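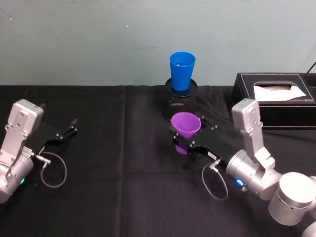

# Unit 4: Contrast, Reflectance and Background Choice

Reading before the session: Dafis, course reader, section on diffuse surfaces. Bring a calculator and the worksheet from Unit 3.

## 4.1 Terms

**Illuminance** (E) is the light arriving at a surface, per unit area. The unit is the lux.

**Luminance** (L) is the light leaving a surface toward an observer, per unit of projected area and solid angle. The unit is the candela per square meter. Illuminance does not depend on the surface material. Luminance does.

**Reflectance** (ρ) is the fraction of arriving light that is sent back. It runs from 0 to 1 and varies with wavelength. A single figure quoted for a paint or fabric is an average weighted by the sensitivity of the eye.

For an ideal matte surface the three are linked:

L = ρE / π

Students regularly drop the π. Check units at each line of a calculation and the error will show up before the answer does.

## 4.2 Matte and glossy surfaces

An ideal matte surface has the same luminance from every viewing direction. Flat wall paint comes close at moderate angles and departs from the model at grazing angles. Most woven cloth also departs from it, and the direction of the weave matters. A fold in cloth changes the angle between the surface and the lamp, so the illuminance on either side of the fold differs even when the lamp is large and distant. Dark cloth shows this less in absolute terms. The ratio between the two sides is the same as for light cloth if both are matte.

Glossy surfaces add a mirror-like component. Brushed metal spreads this component in one direction more than the other, perpendicular to the brushing. The formula in 4.1 must not be used for such surfaces. Use measured values.

## 4.3 Worked problem

A flat painted panel has a reflectance of 0.5 and receives 600 lux. A black card next to it has a reflectance of 0.04 and receives the same illuminance. Find the luminance of each and the contrast ratio.

Panel:

L = (0.5 × 600) / π = 95.5 cd/m²

Card:

L = (0.04 × 600) / π = 7.6 cd/m²

Contrast ratio:

95.5 / 7.6 = 12.5 (using unrounded values)

The ratio equals 0.5 / 0.04. Illuminance cancels whenever both surfaces receive the same amount. Raising the lamp output makes both surfaces brighter and leaves the ratio alone.

Now suppose the card is tilted so that it receives 500 lux while the panel still receives 600. The card drops to 6.4 cd/m² and the ratio rises to 15. Ellis uses this case in the lab — the tilt is small enough that most people judge the card to be flat.

## 4.4 Weber and Michelson contrast

Two definitions are in common use, and they give different numbers for the same pair of surfaces.

| Name | Formula | Usual application |
|---|---|---|
| Weber | (L_target − L_background) / L_background | Small target on a large uniform background |
| Michelson | (L_max − L_min) / (L_max + L_min) | Gratings, stripes, repeating patterns |

Weber contrast is negative for a dark target on a light background. Its lower limit is −1. It has no upper limit. Michelson contrast always lies between 0 and 1. State which one is being reported. Marks are deducted in the Hovstead assignment for contrast values given without a name.

## 4.5 Stray light

A perfectly black background is not available. Light reflected from walls, ceiling and clothing reaches every surface in a room, and some of it scatters again inside the lens or the eye. Treat this as a constant veil, L_v, added to both luminances:

Ratio = (L₁ + L_v) / (L₂ + L_v)

With the values from 4.3 and a veil of 5 cd/m², the ratio falls from 12.5 to 8. The veil has little effect on the light surface and a large effect on the dark one. Replacing a black background with a blacker one gives a smaller gain than expected once the veil is comparable with the background luminance. Reducing the veil is usually cheaper.

Colored walls also tint the veil. The Probert correction in the course reader handles this with three separate values of L_v, one per channel. It is not examined this year.

## 4.6 Lab procedure

1. Switch on the lamps and wait 30 minutes before taking readings.
2. Zero the Skenar meter with the cap on.
3. Read illuminance at the center of the sample and at each corner.
4. Read luminance from the marked position, normal to the sample. Repeat at 30° from the normal.
5. Repeat step 4 with the reference tile in place of the sample.
6. Calculate reflectance by comparison with the tile. Do not use the meter's built-in reflectance mode.

Groups using the Nokau lamp should note that its output varies across the field. Record the position of the sample to the nearest 5 mm and place the tile in the same position.

Corner readings that differ from the center by more than 5% should be reported, with a sketch of the layout.

## 4.7 Exercises

1. A gray fabric has a luminance of 30 cd/m² under 500 lux. Assume it is matte and find its reflectance.
2. Repeat the veil calculation in 4.5 with L_v = 1 cd/m².
3. Calculate Weber and Michelson contrast for the panel and card in 4.3, taking the card as background for Weber.
4. A sample reads 20% higher at 30° than at the normal. Explain why the matte formula does not apply and name one likely cause.

Written answers go to Ieuan Ellis. Questions on 4.5 should be sent to Arwel Dafis before the April review session.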